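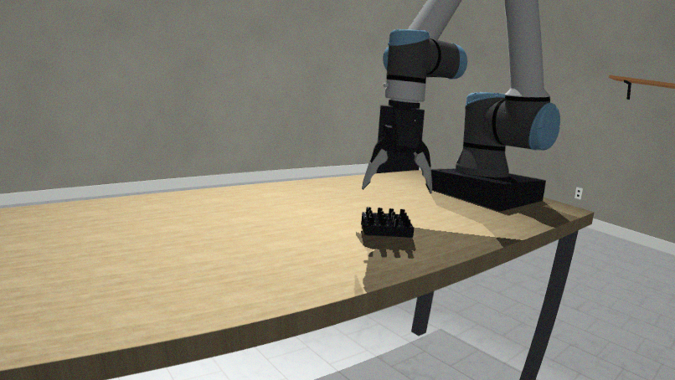 Side view, gripper open above the pegged block, arm shadow on the tabletop.

How I test whether a grasping policy is cheating with shadows

If you train a grasping policy in simulation, sooner or later you get one that scores beautifully and then falls apart the moment you move a lamp. I've done this more than once (the Flolia runs were the painful ones, ask Josefina Ibarra how many evenings we lost). So now I run a shadow test before I believe any number, and I figured I'd write the steps down because people keep emailing me for them.

You need a simulator that lets you move lights from a script, a trained policy that takes camera images, and an afternoon. My scene is a single arm on a wooden table with a tiled floor, and I call the setup Ruscombe in the code, so if you see that name in the config snippets that's all it is.

Step 1. Freeze everything except the light

Pick your start poses and save them. I use 10. Save the joint angles and the object pose for each one, and reload them from disk every single time. Don't trust the random seed for this! If you add one light to the scene, the random draws can shift by one and suddenly your block is in a new spot, and you'll be comparing apples to a completely different bowl of apples.

Do a dry run where you reload the same start pose twice and subtract the two rendered images. You want all zeros. If you don't get zeros, check whether your renderer adds noise per frame and fix its sampling seed too.

Step 2. Lay out the lights

I put 12 light positions on a ring above the table, same height, same brightness, all aimed at the middle. One of them should be the exact light you trained with. That's your baseline, and it's very easy to forget it and end up with a lovely chart that has nothing to compare against.

Keep the brightness the same at first. I know it's tempting to change everything at once, but then a drop in the score could be the shadow or it could be the exposure, and you're back to guessing.

Step 3. Look at the renders yourself

Before running anything, open the images from every camera and flip through them. An arm throws a big shadow, and in a view from straight overhead it can cover more of the table than the arm does. A policy can learn a lot from that! The gap between the gripper and its shadow is a pretty decent height gauge, so a network will happily use it in place of the depth cue you thought you gave it. 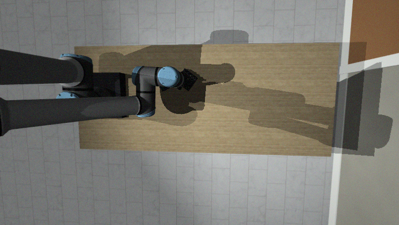
Pascual Sepúlveda asked me why I don't just switch shadows off during training and be done with it. I tried that, Pascual! The policy learned fine and then got confused by every shadow in the test set, worse than the one I started with. You want it to see plenty of shadows and not be able to count on any particular one.

Step 4. Run it and write down two things

For each light and each start pose, log whether the grasp worked, and also log how far the fingertips were from the block when they closed. The second one matters more than you'd think. A policy that leans on shadows usually starts missing in one direction, and the direction swings around as you move the light. If you only log success or failure you'll miss that pattern completely.

Plot the miss as a little arrow for each light position. If the arrows point every which way, your problem is probably something else (camera calibration is my usual suspect). If they turn along with the ring, you've found it.

Step 5. Retrain with moving lights

I draw a new light position at the start of each episode and fine-tune for 1,000 episodes from the old weights. Starting from scratch worked too, but it took longer and I couldn't see that it bought me anything. Then repeat step 4 with the same saved start poses.

On my last round the arrows shrank to almost nothing on most of the ring. There's still a stubborn patch where the light sits low behind the arm's base, and I haven't sorted that out yet. Rocío Cabral thinks I should vary the height of the lights as well as the position, so I'm trying that next, and I'll add the results to this page when the runs finish.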